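Shipping a few boxes by sea: what I learned about packing, papers and waiting

Tips for the home and the workshop
34 shares | 5 comments

If you send household things overseas and they do not fill a container, they go as a part load. Your boxes stand in the same steel container as the boxes of strangers, and the price is by volume and not by weight. I have done this twice with kitchen things and hand tools, first with a small forwarder called Lollidon and later with Pelletti. The second time went much better. Most of the difference was in my own preparation, so I have put my notes in order.

Measure before you ask for a price

The forwarder will ask for cubic metres. Put the packed boxes together in one block, as tight as they will go, and measure the length, width and height of the block. Multiply the three. If you measure each box alone and add them up, you get a smaller number, and then the warehouse sends you a corrected invoice with a bigger one. My first quotation was corrected in this way and I paid for air.

Most firms have a minimum volume. With Pelletti it was 2 cubic metres, and I had less. I used the free space for a folded workbench which I had planned to sell. Ask for the minimum before you decide what to leave behind.

Read which services are inside the price. Mine had these lines, and yours will have something similar:

Collection from the door, or delivery by you to the warehouse
Handling at the port of loading
Sea freight
Handling at the port of arrival
Customs clearance
Delivery to the new address

The cheap offers usually stop after the sea freight. The handling at the port of arrival is then paid to a different company, in a different currency, and you cannot negotiate any more when your boxes are already there. Ask the forwarder to write down the name of the agent at the other end and the list of his charges. For me the agent was Rosteck and they sent the list the next day, without any difficulty.

Boxes

Use double-wall cardboard, and use only two sizes if you can. Boxes of the same size stack like bricks and your block becomes smaller. Small box for books, tools and tins. Bigger box for textiles, plastic bowls and lampshades. Nothing should be so heavy that one person cannot lift it to the hip.

Old banana boxes are good for moving across town, but they have holes, and a container has moisture in it. The steel is warm in the day and cold at night and water can form under the roof. I line each box with a strong plastic bag, put the things in, press the air out and close the bag with tape. For the tools I add a small sack of drying material and a thin film of oil on every steel surface. Chisels get a piece of garden hose over the edge, cut lengthwise.

Plates stand on the edge, never flat. Glasses are filled with paper and then wrapped with paper. Do not use newspaper directly on white porcelain, the ink goes into the small cracks of the glaze. Between the layers I use towels, which must travel anyway.

Fill every box until the top. A half-empty box will collapse when another one stands on it, and on the sea the load is pressed from all sides for weeks. If there is a gap, fill it with socks.

Tape goes over the middle seam, then over both short edges, so it looks like a letter H. Top and bottom the same.

What should not go in

Forwarders have a list of forbidden goods, and a normal kitchen is full of them. Lighters, gas cartridges for the blow torch, spray oil, nail varnish, bleach, oven cleaner, half a tin of wood varnish. Loose lithium batteries too. Take the battery out of the cordless drill and ask before you pack it – some firms accept it with a form, others not at all.

Food is a question for the country of arrival. I gave away all spices, honey, rice and dried beans. One forgotten packet of seeds can make the whole box open on the inspection table, and the inspection is charged to you.

Untreated wood is similar. A chopping board was never a problem for me. A branch with bark which I kept for carving spoons, I left at home. If you build your own crate, the wood has to be heat treated and carry the stamp for this. It is much easier to buy a stamped pallet.

The packing list

Write it while you pack, never afterwards. Number each box on three sides and on the top with a thick marker. In the list write the number, the contents in plain words, whether new or used, and a value. "Kitchen things" is too short. "Used pots, pans, wooden spoons, baking tins" is good. Customs officers are people with little time, and a clear list lets them put the paper on the other pile.

The values should be what you could get for the things today. I declared 700 for everything in the first shipment and had to explain it, as I had written the same round number for insurance too, and the two papers must match in any case. Sit down for an evening and do it properly, line by line.

Keep one copy on paper with you and one in your email. Do not pack your only copy in box number one.

Insurance

The carrier's own liability is small and is calculated in a way which does not help you if one good lamp is broken. A separate cargo policy is not very expensive. Look at three points: is it for all risks or only for total loss, how much you carry yourself, and whether boxes packed by the owner are covered for breakage. The last point was excluded in my first policy. I had insured 2,000 and would have received nothing for a broken bowl.

Take photographs of the contents before closing each box, and of the closed box with its number visible. When the boxes arrive, write any damage on the delivery paper before you sign it. Even a crushed corner. The driver will not like to wait, but let him wait.

The time on the way

The ship itself is only a part of it. Your boxes first stand in a warehouse until the container is full, and this depends on other people. My second shipment was collected on one Monday and then stood for 26 days. The sailing was quick in comparison. So keep with you what you need for the first two months: one pot, one sharp knife, a plate and a cup for each person, the screwdriver with changing bits, bed sheets.

Be careful with shipments at the end of the year. If you want to have your things before the holidays, the goods should be on the ship long before November.
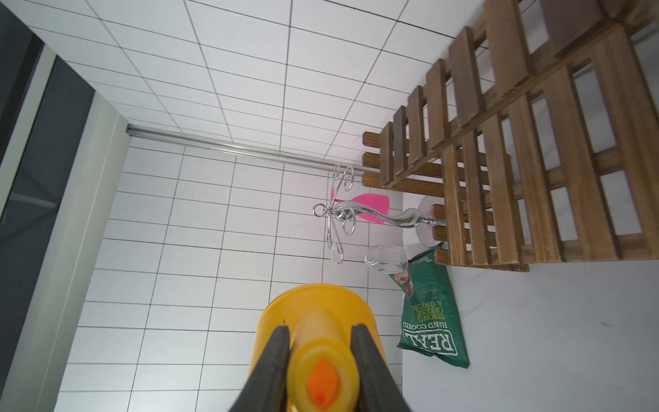
Ghoneim: Good advice, but I would add one thing about storage at the port of arrival. You get a few free days and then it is paid per day, and the free days start when the container is unloaded, also if your notice comes later. I lost nearly a week like this because the message went to my old telephone number. Give the agent two contacts and write to him yourself when the ship is due.

Thank you, this is a very useful point and I have changed my own checklist. You can also follow the ship by its name on the public tracking pages. Ask the forwarder for the name of the vessel and the number of the bill of lading as soon as it has left. If the boxes are moved to another ship on the way, the name will change, so ask again after some weeks.

When the boxes arrive

Count them against the list while the driver is still there. Open the ones with glass first, on the same day, as the policy gives only a short time for hidden damage. Leave the textile boxes open overnight so that the smell can go out. Wipe the oil from the tools and look in the hinges and the threads, where rust likes to begin.

Keep the good boxes flat behind a cupboard. I sold half of mine to a family who was moving in the other direction, and they were glad to have all of one size.

5 comments

Related tips
How to oil hand tools before a long storage
Labels that stay on cardboard in damp rooms
Moving a sewing machine without damage
What to do with half-full tins of paint
Wrapping knives for a house move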